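Collecting Examples: FAQ

How many recordings does one task need?
We ask for 143 good runs per task. Privstead trains on the full set, 872 so far.

What do I do before each run?
Start with the jaws open and the rack empty. The plate and spoon go at the near edge of the table, with the spoon lying on the plate.
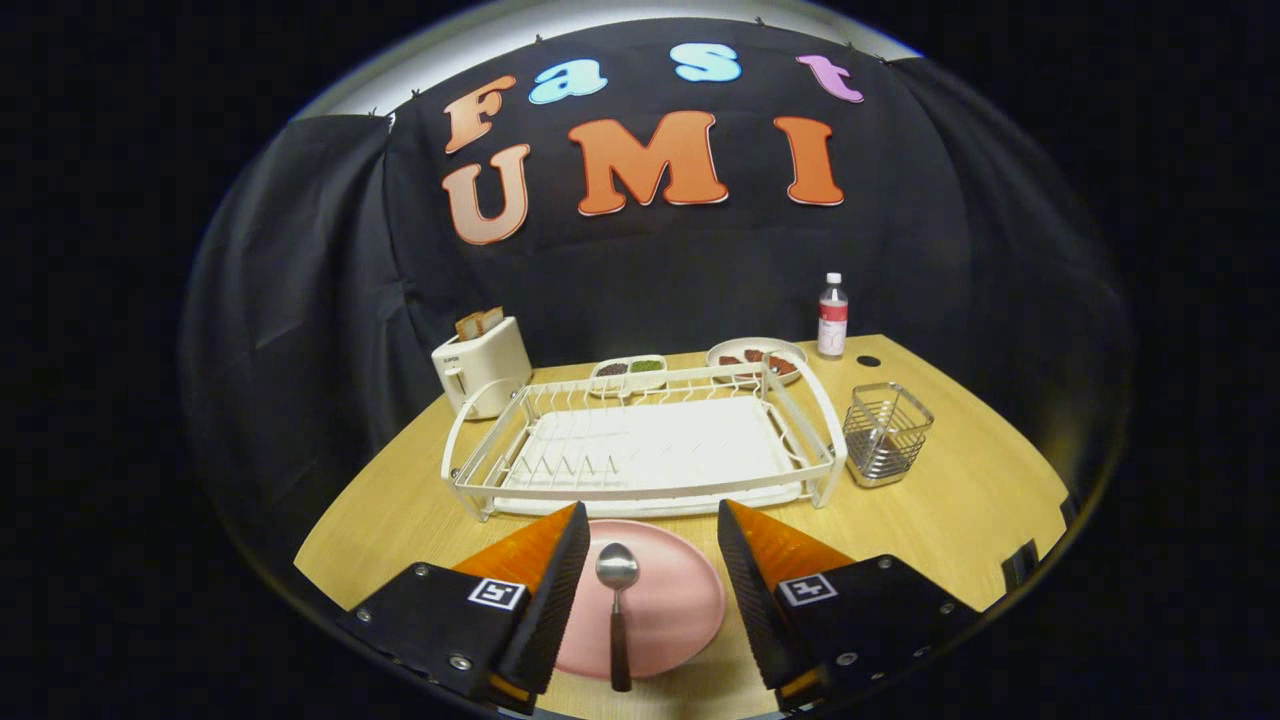
Can I move the other items?
Yes – shift the toaster and the dishes a little between runs. Keep them on the table.

What if I drop something?
Stop, mark the run as failed and start over. Questions go to Viera Murín.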